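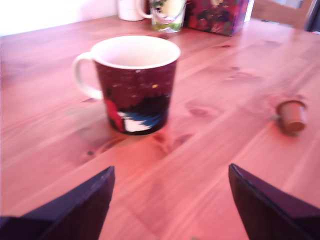 *Figure 1. Wrist camera view from the tabletop series: red mug, gripper open.*

# Household Handling Examples: Progress Report to the Demau Fund

**Reporting period:** second period, closing at the end of March
**Grant holder:** Hastden
**Prepared by:** Jin-sol Do, project lead
**Reviewed by:** Myung-ja Ki, data quality

## 1. Status

Collection is on schedule for tabletop tasks and behind schedule for drawer and cupboard tasks. At the close of the period the project held 3000 accepted demonstrations, which meets the target set in the revised work plan. The Prelstead site has been in regular use throughout the period. Spending is within the approved budget, and no transfer between budget lines is requested.

The Fund asked in its response to our last report for more detail on how demonstrations are accepted or turned down. Section 3 has been written with that request in mind.

## 2. Work carried out

### 2.1 Tabletop tasks

The tabletop series covers picking up, moving, and setting down common kitchen objects. Each demonstration is recorded while an operator guides the arm by hand controller from a starting pose to the end of the task. The operator then enters a short written instruction, such as "move the mug to the left side of the table," and marks the attempt as complete or incomplete.

Mugs have taken up a large share of the period. The first trained model handled plain cups well but approached mugs poorly when the handle faced away from its usual side. We therefore asked operators to vary the handle direction between attempts and to work with printed mugs as well as plain ones. Small objects that lie on their side, including cork-like stoppers, were added to the same series. They call for a lower approach and a narrower grip, and operators needed additional practice before their attempts were consistent.

Other household items are left standing along the far side of the table in many recordings. The work plan calls for this, as the model must learn to act on the object named in the instruction when several are present.

### 2.2 Drawer and cupboard tasks

This series began later than planned. The replacement hinges ordered for the test cupboard arrived in the wrong size, and the supplier took most of a month to correct the order. Pilot recording has now started. We have 150 demonstrations from the pilot, none of which are included in the accepted total above. They will be reviewed as a group once the instruction wording for partly open drawers has been settled.

### 2.3 Operator training

Two new operators completed training at Prelstead. The training guide was rewritten by Jin-sol Do and now includes a section on recovering from a poor grasp. Operators had been ending the recording whenever a grasp slipped, and the model was left with very few examples of correction. Under the new guide they continue the attempt where it is safe to do so, and the recovery is labeled separately.

## 3. Review and acceptance

Every demonstration is checked by a reviewer who did not record it. The reviewer confirms that the written instruction matches the action, that the camera and arm records are aligned in time, and that the recording begins before the first movement. Disagreements between operator and reviewer are referred to Myung-ja Ki, whose decision is entered in the log with a short reason.

The most frequent grounds for rejection in this period were:

- instruction text that named the wrong object or left out the destination
- a gap in the arm record during the approach
- a start pose repeated from the previous attempt without change
- glare or blur heavy enough to hide the point of contact

The last of these deserves comment. Wrist camera images are often soft, and bright light on a pale table can wash out the color. We do not reject recordings for softness alone, as a system working in a home will meet the same conditions. Reviewers have been asked to reject only where contact between finger and object cannot be judged. The earlier, stricter rule led to the loss of usable material, and 500 recordings turned down under it are now being reviewed a second time.

## 4. Data handling

Files are copied from the collection station to the project archive, known internally as Gil, at the end of each shift. Gil now keeps the original instruction text alongside any corrected version, so that changes made in review can be traced. The move to this arrangement took longer than expected, and for part of the period corrected labels were held in a separate spreadsheet. Those entries have since been merged and checked.

## 5. Issues for the Fund's attention

**Variety of settings.** The accepted demonstrations come largely from one site. Results on familiar tables may overstate how well the model will perform elsewhere. We propose to bring forward the second site from the final period to the next one. This would require the Fund's written consent, as it changes the order of milestones but leaves the total cost as approved.

**Reviewer time.** Independent review takes longer than was allowed for in the original plan. We have met the need so far by reducing the hours given to internal reporting – an arrangement that cannot be continued through the next period. A revised staffing table will be sent separately.

## 6. Plans for the next period

Tabletop collection will continue at a lower rate, with priority given to glass objects and to items lying on their side. Drawer and cupboard collection will move from pilot to full recording when the instruction wording is approved. The second review described in Section 3 will be completed, and the accepted total will be restated if necessary.

A further round of model training will follow the restated count. Its results will be reported by task, with mugs shown separately for each handle direction.

Questions on this report may be addressed to Jin-sol Do at the Hastden office.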